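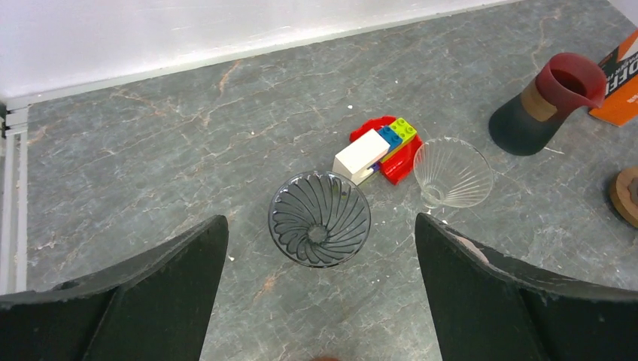 Flivenberg wants $540 for the Vukus gripper kit, and the product page makes it sound like you'll be clearing tables by dinner. I've had mine for 30 days. I'm not convinced.

The fingers are fine. They're stiff, they come to a decent point, and they'll go into places my old parallel jaws couldn't. One of mine has a pale worn patch near the tip, though, and I'd like to know what replacements cost before I need them. The page doesn't say. I emailed and got a link to the same page.

The wrist camera is the part I'd pay for again. Clear glass on a gray marbled top is a nasty test, and I could still make out the ribs on a coffee dripper lying on its side. Whether the software can is another matter. "Handles transparent objects" is the claim. I ran 19 tries on clear stuff and got 14 clean picks, which sounds good until you're the one sweeping up. Plastic bricks gave it no trouble, but a $60 toy arm can do plastic bricks.

Setup took me a full evening. The manual skips the cable routing and then scolds you for getting it wrong.

If you already own a MacBrayne arm and can find the kit used, maybe. At full price I'd wait for the Miltent version and see if they bother to sell spare tips.

Wenceslao Valdovinos
2.5 out of 5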